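### 4.2 Granular transfer with textured fingers

The second task compares the two finger sets on dry, loose material. We chose small red beans because they roll freely, jam between closing fingers and are easy to weigh. Each trial asks the arm to take one grasp from a supply tray, carry it to a yellow plastic bowl and let go. The bowl stays on a kitchen scale throughout, so the amount delivered can be read from the wrist camera without a further sensor. The smooth fingers are the stock Atau parts; the textured fingers are the Vosevden set described in Section 3.

Both sets were run on the same arm with the Wumbei controller and the same closing force. Each set completed 80 trials. Closing speed was held at one of 2 settings, chosen at random before each trial, and the camera exposure was locked for the whole session. The scale was zeroed between blocks, and its position on the table was allowed to drift within the limits given in Section 3, so that the policy could not rely on a fixed drop point.

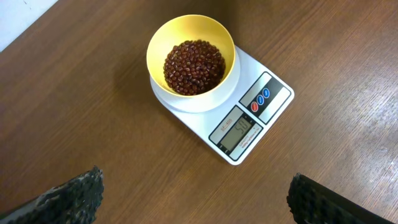

**Figure 4.** Wrist camera view with the textured fingers open. The bowl of beans rests on the scale platform and the display reads 50.

Readings were taken only after the arm had stopped and the display had held the same value for 600 ms. A shorter wait of 400 ms was tried in June and dropped, as the last digit was still changing in several of the pilot trials. The value was read from the camera stream by a simple segment matcher and checked by hand by Jui-lin Fu. Where the two readings differed, the hand reading was kept. Glare on the table top did not affect the matcher, but glare on the display itself did, and the lamp was moved once for this reason before the main trials began.

The textured fingers delivered more per grasp at the slow setting, and the spread between trials was smaller. At the fast setting the gap between the sets narrowed, and most of the loss came from beans thrown clear of the fingertips as they closed. We did not tune the closing profile for either set. The Flelenia profile, which slows the fingers over the last part of their travel, is treated separately in Section 4.3.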